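Part-time housekeeping and kitchen helper – Timoden Guest House

Timoden is a guest house for families who have a relative in the hospital across the road. We are looking for one person to join the morning crew, starting in July. The position is 24 hours a week, with every other weekend off.

The house is run by Storimham, a small nonprofit that has two other houses in the county. Last year we hosted 271 families. Most stay a few nights, a few stay for months.

What you would do

Get rooms ready between guests. Clean the shared kitchen and the two bathrooms on the ground floor. Wash and fold bedding and towels. Put away grocery deliveries and throw out expired food from the guest refrigerators. Write down what is running low so it can go on the next order.

The shift starts at 7:30 a.m. Rooms have to be ready by 2 p.m. – the kitchen can wait until later if a check-in is early.

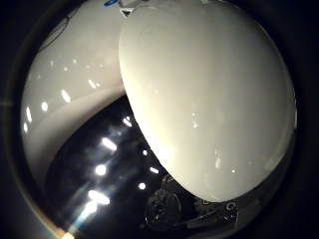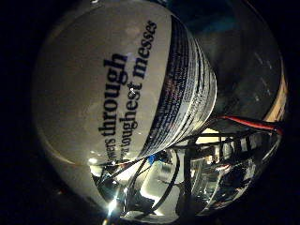
Supplies and work shoes are paid for by the house. If a cleaner bothers your skin or your breathing, tell the shift lead and we will order something else. You will work next to one other person on most days and alone on some Sundays.

What we ask

You can lift 30 pounds and climb stairs. You can read labels and short notes in English. You are comfortable around people who are tired or upset, and you keep what you hear in the house to yourself. Cleaning experience helps but we will train you. A background check is required and we pay for it.

Pay and benefits

$19.50 an hour, paid every two weeks. Paid sick time from the first day. A bus pass, or free parking in the Ratanaporn lot behind the building. After one year, up to $2,000 toward classes at any accredited school.

How to apply

Pick up a form at the front desk between 9 a.m. and 4 p.m., or send a short letter with your last two jobs and a phone number. A resume is fine but you don't need one. Please list 3 references, at least one of them from work. We will call everyone who applies, including those we don't hire.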